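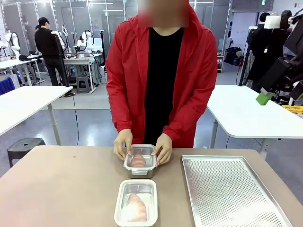

Ticket: Petition export doesn't match public counter
Product: Flellora Petitions, hosted plan
Site: Zodaddale Ballot Watch
Priority: High (changed to Normal by vendor, changed back by us)
Status: Reopened

Opened by site admin, 8:40 a.m.

The petition against the Urkside precinct merger shows 1,739 signatures on the public page. The CSV export has 200 fewer. No error, no warning, the download finishes and says "Complete."

I am not filing this because I'm fussy about spreadsheets. The export is what we hand to the county. The counter is what we've been telling people on the front page. If those two don't agree, the first thing the merger crowd will say is that we padded the total, and I would say the same in their shoes.

Already tried before writing in: a second browser, a second computer, logging out, exporting as the account owner instead of as an editor. Same row count every time. Please don't send me the link about clearing my cache.

Vendor reply, 9:55 a.m.

Thanks for reaching out! The public counter may include signatures that have not been confirmed by email, while exports contain confirmed signatures only. Please also try clearing your browser cache. We're setting this ticket to Normal and marking it Solved.

Site admin, 10:10 a.m.

Not solved. Email confirmation has been switched off on this petition from day one, and your own settings page says so. There are no unconfirmed signatures for the counter to include.

Also, does the size of the gap not bother you? Exactly 200. People who forget to click a link in an email don't forget in round numbers. That looks like a machine doing something in a batch.

Before anyone in our comment section gets here first: yes, I've heard the theory that Flellora is throwing out our names on purpose because of who we are. I've asked for evidence and so far I've been given a screenshot of somebody's political donation with the name cropped off. I don't believe it. I also don't believe your email confirmation story. I would like to see something I can check.

Vendor reply, 11:30 a.m.

Our team reviewed the account and believes the difference is due to duplicate removal. Duplicates are filtered automatically at export.

Site admin, 11:50 a.m.

Which duplicates? Your help page says duplicates are matched on email and blocked when the person signs, so they'd never reach the counter. If there's a second filter at export, it isn't in the documentation, and I want the list of what it removed. A petition tool that quietly decides which signatures count, and can't produce the list afterward, is not something I can defend to a county clerk.

For the log, the test I ran while waiting: I exported by date range, one day at a time, and compared each file to the daily totals on the dashboard. Every day matches except one in March, the day of the sign-up table outside the Urkside library. All the missing rows are from that day. The single-day file for it is short by the full 200.

So it isn't spread across the petition, as it would be if duplicates were the cause. It's one block.

Site admin, 12:35 p.m.

More from the same day. In the dashboard I can scroll through the signatures in order. I put the dashboard list next to the export, and the export goes along fine, jumps, and then carries on as if nothing happened. The names on either side of the jump are in both lists. Everything between them is on the dashboard and nowhere in the file.

I read through the missing block looking for anything odd. Names are ordinary. Emails are ordinary. Then the street addresses: 12 of them are on Cârstea Court, which is the apartment block behind the library. I searched the full export for that street and got zero results. I searched it for "Carstea" without the accent and got plenty, from other days, spelled by people typing on their own phones. At the library table the addresses were picked from the autofill list, and the autofill uses the city's spelling, with the hat on the a.

My guess is that the exporter works through signatures in pages of 200, hits a letter it can't write, gives up on the whole page and moves to the next without telling anyone. I could be wrong. It's still the only explanation in this ticket that fits the numbers.

Vendor reply, 2:15 p.m.

Thank you for the additional details. We have escalated to engineering. As a workaround, you can edit the affected addresses to remove special characters and export again.

Site admin, 2:30 p.m.

No. I'm not editing signature records. Once somebody has signed, I don't touch the entry, and it worries me that your product would let me. Consider that a separate complaint.

What I did instead was copy the petition to a test page, closed to the public, and put in made-up signatures to fill two pages. Exported: all there. Changed one street on the first page to Cârstea Court and exported again: first page gone, second page intact, "Complete." Changed it back: all there. I ran it 3 times with the same result. Steps and files attached.

Vendor reply, 4:05 p.m.

Engineering has reproduced the issue. Pages containing certain accented characters were being skipped during CSV export. A fix has been deployed. We're marking this ticket Solved.

Site admin, 4:40 p.m.

Export now has 1,739 rows and matches the counter. The Cârstea Court addresses are in it and spelled correctly. I compared it against the dashboard for the library day and found no gaps.

I'm reopening anyway, for the following:

The export still says "Complete" without giving a row count. It should print the number exported and the number on the petition, side by side, and refuse to say "Complete" when they differ.

I'd like a written statement of when this bug started. We handed in an earlier petition, the one on the Zodaddale polling hours, using the same button. The clerk's office counted what we gave them and we came up short of our own total. At the time we were told our side had miscounted — and we took their word for it and ran a correction. I want to know if we owed anyone that correction.

I'd also like to know whether other customers are being told. A "fix deployed" line in my ticket doesn't help a group in some other town that turned in a short file last month and has no idea.

And please take the duplicate removal answer out of your canned replies unless there really is duplicate removal at export. I still haven't been sent that list.

Vendor reply, 5:20 p.m.

We appreciate the feedback and have passed it to the product team. The start date of the issue is under review.

Site admin, 5:25 p.m.

Leaving this open until there's a date. I've saved a copy of the thread on our end.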